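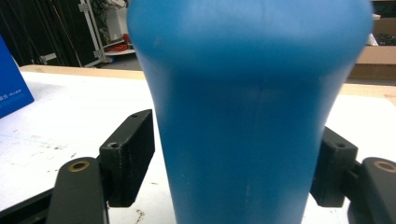 Posted by Dimas Teoh in House, Measurement
Filed under: damp, loggers, heating

The back bedroom has now been logged for a full heating season, and the file stands at 3485 hourly readings of air temperature and relative humidity. I stopped at the beginning of March when the battery in the logger went flat. There is a gap of a few hours in November, when I had the thing on the kitchen table trying to change its display from Fahrenheit, and I have left those hours blank.

The house is a mid-terrace in Widley with solid brick walls, no cavity, and a back bedroom that sticks out over the kitchen. That room has three outside walls and a flat roof, so it loses heat faster than anything else upstairs. When we moved in there was black mould in the corner behind the wardrobe and a tide line of it along the skirting. The survey called this "rising damp". The room is on the first floor.

What follows is what I measured, what I changed, and which changes showed up in the numbers.

Relative humidity is the wrong number to watch

Most cheap loggers show relative humidity in large digits and most advice tells you to keep it below some figure. The trouble is that relative humidity depends on temperature as well as on water. Turn the heating on and the percentage falls, with every gram of water still in the room. Turn it off at night and it climbs again. For the first fortnight I was treating this daily swing as if it told me about moisture. It was telling me about the boiler timer.

The figure I use now is dew point, the temperature at which the air would begin to drop its water on a surface. It is worked out from the other two readings and it barely moves when the heating goes on or off. If it rises, water has been added to the air: a shower, a pan of pasta, two people asleep with the door shut. If it falls, water has gone somewhere, generally outside.

The second figure you need is the temperature of the coldest surface in the room. Air at 18 degrees and 60 per cent has a dew point of just over 10 degrees. That air is comfortable and no chart on the internet would complain about it. On a still night in December the bottom corner behind my wardrobe was at 8 degrees. The corner got wet. The middle of the room was, by every published standard, fine.

Mould is less demanding than that, as it happens. It does not need liquid water, only air against the surface that stays humid for long enough, and the air touching a cold wall is always more humid in relative terms than the air at the logger. So the corner can grow mould on nights when the dew point is a couple of degrees below the wall temperature and you can run a finger down the paint and find it dry.

Equipment

The logger is a Fitetti, the small white model with a USB socket on the end. I checked it with the salt method: damp table salt in a bottle cap, both sealed in a jar for a day, which ought to settle at 75 per cent. It read two points high. I subtract two from everything, knowing that an error measured at one point of the range may not hold at the others. For this purpose it is good enough.

Surface temperature I took with an infrared thermometer, at first. These are fine on painted plaster and useless on glass frames, foil or anything shiny. They also average over a wider spot than the red dot suggests, so aiming into a corner from across the room gives you a reading for a good part of both walls. I now use a thermocouple stuck down with masking tape and leave it alone for ten minutes before writing anything down.

The dehumidifier is a Kudell, the compressor sort, bought second-hand. More on that below.

What I changed, in order

1. Moved the wardrobe. It had been pushed flat to the north wall. Furniture against an outside wall acts as insulation on the wrong side: the room's heat can't reach the plaster, but the room's moist air gets behind perfectly well. I pulled it forward by a hand's width and took off the plinth at the bottom so that air could move underneath. The corner warmed by a little over a degree, measured over three similar nights. This was the cheapest change and, per pound, the best by a very long way.

2. Bathroom fan. The old one was connected to a length of crushed flexible duct which ended in the loft. It ran, it made a noise, and it was putting the shower steam on to the underside of the slates. I replaced the duct with rigid pipe to a proper outside vent and fitted a fan with an overrun timer. Before this, a morning shower raised the dew point in the back bedroom by nearly three degrees, with both doors shut, and it took until lunchtime to come back. Afterwards the rise was hard to pick out from the noise.

3. Trickle vents. I had painted them shut myself in the first year. A man from Sembiring came to quote for new windows and pointed at them with his pen. We did not buy the windows. I cut the paint with a blade, cleaned out the slots and left them open. The overnight dew point dropped by a degree or so. The room also became slightly harder to heat, and I could not separate that effect from the weather.

4. Drying laundry. A full load out of our machine carries something like two litres of water, going by weighing the basket before and after. All of it goes into the air of whichever room the rack stands in. The rack used to stand on the landing outside the back bedroom. It now goes in the bathroom with the fan on and the door shut, or in the front room with the dehumidifier pointing at it. Of all the changes this met the most resistance at home, and the logger shows clearly which weeks it was being observed.

5. Heating pattern. We had been running the radiator in that room for an hour in the evening and leaving it off otherwise. A solid brick wall takes far longer than an hour to respond. I set the valve to hold a low steady temperature all day instead. The air is cooler in the evening than it used to be and the wall is warmer at five in the morning, when it matters. Gas use over the season was slightly up, within the range I would put down to a colder January.

The dehumidifier

I kept a tally on the inside of the cupboard door each time I emptied the tank. In December it collected 31 litres. That sounds impressive and means less than it seems to. A dehumidifier run beside an open trickle vent is partly drying the street, and some of that total came straight out of wet jeans. I don't have a clean way of dividing it up.

Two practical points. A compressor machine loses efficiency quickly in a cold room and spends more and more of its time defrosting, so it is better put somewhere warm with the doors open than shut inside the cold room you are worried about. Second, the humidity dial on mine is decorative. Set to its middle mark it would have run for ever; the lowest reading in the whole file, 43 per cent, comes from a weekend when we were away and it ran without stopping, drain hose into the bath. I have it on a plug timer now. All the electricity it uses ends up as heat in the house, plus a bit more released when the water condenses, so in winter the running cost is not entirely wasted, though gas would have provided the same heat for less.

Results

Comparing December and January with the few handwritten notes I have from the winter before is not very rigorous, and I won't put figures on it. Within this season I can say more. In November, before the duct was done, the dew point was above the corner temperature on most nights. By February this had happened on only a few, all of them very cold and all with the bedroom door left open after cooking. No mould has come back behind the wardrobe. There is a small patch on the silicone at the bottom of the window, where the frame itself is a cold bridge, and I wipe it off with diluted bleach and expect to keep doing so.

I have not insulated the wall. Internal insulation on solid brick moves the cold surface to behind the new lining, where you can't see it, and the detail at the joist ends needs more thought than I have given it. The flat roof is due to be re-covered in any case and putting rigid board on top of the deck at the same time seems the more sensible order.

Notes on the data

The dew point is calculated with the Magnus formula. For room temperatures the choice of constants makes a difference well below the error of the sensor, so use whichever set your spreadsheet already has. I averaged nothing before calculating: average the dew points afterwards if you want a daily figure, since working from averaged temperature and averaged humidity gives a slightly different answer – small here, larger in a room with big swings.

The logger sat on a shelf on the inside wall at chest height, away from the radiator and out of the sun. For the first two days it was on the windowsill and I have thrown those readings away.

I have put a new battery in it and moved it to the cupboard under the stairs, which smells.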